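Orden de agosto: la tapa, la colcha y los objetos pequeños

Con motivo de la revisión anual de la vivienda, este cuaderno recoge el procedimiento seguido en el dormitorio, estancia que quedó pendiente en la entrada anterior. El piso de Sadera dispone de un solo armario por habitación, y los objetos menudos acaban repartidos entre la mesilla, los bolsos y la cama.

El criterio adoptado es el mismo que se aplicó en la cocina: extender, agrupar y asignar un recipiente. Se descartó adquirir organizadores nuevos. Los cajones modulares de la casa Redier, consultados en su tienda de Gillel, ascendían a 2.352 pesos el juego, cantidad que no se justifica para unas golosinas y una goma del pelo. Se optó por la tapa de una caja, poco profunda y con el borde gris plateado.

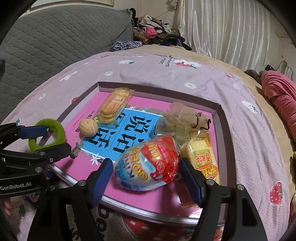
La tapa sobre la colcha rosa, con la nuez, el barquillo y la esponja de malla.

El fondo se cubrió con una cubierta de libro rosa y azul en la que se leen los caracteres 说话, «hablar». Conviene señalar que un fondo de color facilita la localización de las piezas pequeñas, en particular los clips metálicos, que en la madera oscura de la mesilla se pierden con frecuencia.

En cuanto a los comestibles, se estableció una norma sencilla: lo envuelto puede permanecer en el dormitorio hasta la noche; lo abierto pasa a la cocina. Los bizcochos y los barquillos requieren además cierta precaución, pues se aplastan con facilidad bajo los cojines – circunstancia ya comentada aquí a propósito del sofá.
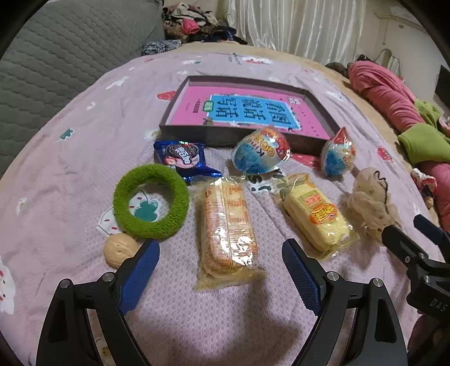
La esponja de baño plantea una cuestión distinta. Por su uso corresponde al cuarto de baño, donde el gancho instalado en primavera admite 2 piezas. Se trasladará allí junto con la goma verde de rizo, que tendrá su lugar en el cestillo de los peines.

Queda por resolver la ropa. Para ella se estudia una cómoda Aoki de segunda mano, ofrecida en 3.000 pesos, a los que habría que añadir 876 de transporte. La decisión se aplaza hasta disponer de las medidas exactas del hueco junto a la cortina, que debe poder correrse sin rozar el mueble.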